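Linen Cupboard Refit, Clonska House 2nd floor
Project report, Home Interiors module
Afroza Cassim
Handed in 26/10/2019

What we had to do

Pick a storage space in a real house or dorm, find out what's wrong with it, redo it on a small budget, write it up. I picked the linen cupboard on my floor. 16 people use it. It's a narrow walk-in, no window, one bulb, with shelves down the left side only. The right wall was bare apart from two coat hooks and an ironing board that fell over whenever the door opened.

The state of it

Sheets on top of towels on top of spare pillows. Bottom shelf was all cleaning stuff, one bottle had leaked and glued itself to the paint. Top shelf too high for most of us, so things went up there and stayed. A box of Christmas lights from some earlier year. The shelves are deep too, 29 inches, and whatever goes to the back is lost.

I asked everyone on the floor what they use it for. Mostly towels. Then bedding, then "the iron". Two people didn't know we had a cupboard.

Planning

Drew it three times. First plan had pull out baskets from Majumder, nice ones, but they would have eaten the whole budget. Second plan had a curtain where the door is, house office said no (fire rules). Third plan is the one we built: shallow shelves on the right wall, rail under them for the ironing board, old shelves kept but repainted and a strip of wood put across at half depth so you can't push stuff to the back.

Paint was Urnow eggshell, off white. Brackets from the Sikham hardware store, the plain kind. The bracket screws were too short for the plaster so had to go back for longer ones, lost an afternoon.
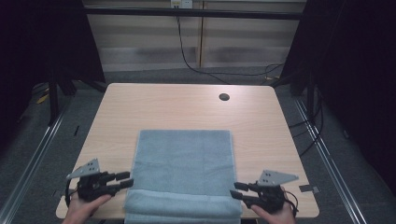
Folding and shelf sizes

A shelf only works if what goes on it fits, so I worked out the fold before cutting any wood. Bath towels in half lengthwise, then thirds. Hand towels in half twice. With thirds the pile stays put and you get the fold facing out. Rolling looks good in magazines but our rolls slid off the narrow shelf and I gave up on it.

Fitted sheets I still can't fold. They go inside their own pillowcase with the rest of the set, one set per case, size written on masking tape.

Doing the work

Emptying it took longest. Everything out into the hallway, sorted by shelf not by owner, which was a mistake, should of done it by owner. Washed the walls, scraped off the leaked stuff, two coats of paint. The second coat went on too soon and it's a bit tacky near the door frame. Shelves up the next weekend. They're level except the lowest, which follows the floor.

Old bedding went to the animal shelter. Cleaning stuff moved to a crate under the sink in the laundry room.

Problems

The light. Still one bulb, and the new shelves throw a shadow on the old ones. A stick-on light would fix it but I had no money left.
Labels came off teh fresh paint. Switched to tags on string.
The rail holds the ironing board but you have to lift it up and over, and shorter people find it akward.

If I did it again

Measure the wall before buying screws. Leave the paint longer. Ask the office about the curtain first. I'd like to go back in February and check if the tags are still on and whether the half depth strip is staying clear, then add the light if the floor wants to chip in.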